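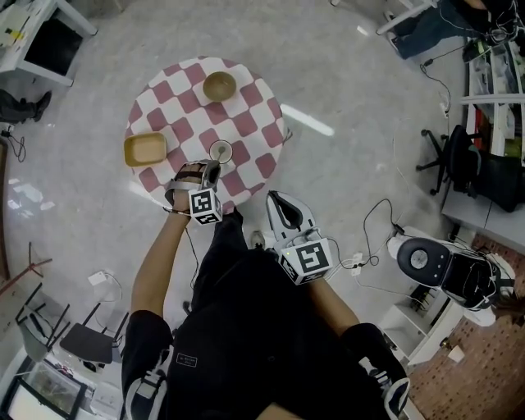 Gremuvent Table Skills Group | Dining and Clearing Strand
Progress report to the Ghanem Fund, December

Where we are

Second report under the grant. Short one, sorry, the hall timetable has eaten the week. Spending sheet comes separately.

Main thing: the table work is running properly now. Last report we were still waiting on furniture and had two sets of everything in boxes. Boxes are gone, tables are up, cloths on. Sessions every Saturday morning plus one evening. We have logged 477 table tasks since the start, against a target of 500 by the end of this period. So a bit short. Should catch up before the next report unless the heating goes again.

By table task we mean one full go: set out, pick up, put down, clear. Half goes not counted. We did count them at first, then took them out, so if you compare with the early figures you sent back to us they will look lower than you expect.

The tables

Went for round ones in the end. The long tables from the old plan took up the whole floor and people kept reaching across each other. Round ones you can get right up to from any side. They also go through the store door, which the long ones only did on end.

Pink and white check cloths on all of them. There was a plain white option at the same price but the check shows straight away when the cloth has slipped, you see the lines go crooked. Plain ones just looked fine until a glass went near the edge. Cloths wash well so far. One has shrunk and is now used for the side table.

Settings

Kept simple on purpose. Basic setting is a round bowl, a square wooden tray and a stemmed wine glass. Tray is shallow so things can be got in and out of it. We had more on the table in the first few weeks (side plate, jug, napkin ring) and it was too much, people spent the session moving things out of the way of other things. Now three items, and we add one when the basic set is going well.

The wine glass is still the hard one. Clear, tall, narrow stem, and it wants to go over if it's caught by the rim. Working rule is to go in low and take it upright, then lift. Bowls nearly always fine. Trays fine once everyone stopped picking them up full.

Breakages: 4 glasses this period, all stems. No bowls. Replaced from the Himora catalogue, same shape, so results before and after can be compared. We had budgeted for more than that so there is money left in the line, see below.

Setting order is now written up on one side of paper. Bowl to the back, tray to the left, glass nearest. Clearing goes the other way round, glass first. We tried letting each person pick their own order and it made the sheets impossible to read afterwards.

Room

Floor is hard and speckled grey, sweeps up quickly, which matters with glass. Downside is the ceiling lights bounce off it. One table was moved because of glare in the evenings and it was better, but then too close to the desk. Moved back halfway. Will look at it again in the new year, possibly swap the tubes over that end if Rarton House agree (it's their building so has to go through them).

Desk with the monitor stays at the side for the record sheets. Closed shoes rule still on for everybody, including people just sitting in. Dustpan now hung by the door and not in the cupbord.

Money

£63 left on small equipment after the replacement glasses. We'd like to carry it over and spend it on bowls in a second size, so there is something between the present one and the big serving bowl, which is too heavy for most of the tasks. Please let us know if carry over needs a form. Last time it didn't.

Cloths, trays and tables all paid. Hall hire paid up to the end of the period. Laundry slightly over, we'd put it down as monthly and it is really every fortnight.

Not done yet

Poured drinks. Was in the plan for this period, has not happened. Want the empty glass solid first. Moved to next period.

Cutlery. Bought, not used. Same reason.

Write up of the first set of sheets is half finished. The early ones were filled in by hand with differing names for the same task ("clear", "tidy", "put away") so they're having to be gone through one at a time.

Next

Finish the remaining goes to reach 500. Add the second bowl size if the carry over is OK. Start a two glass setting, both glasses the same, one each side of the tray. Send you the setting sheet once the typos are out of it.

Visit: you asked about coming to see a session. Saturday is best, any time after ten, tables are set by then. Parking is round the back and the side door sticks, so give it a good push.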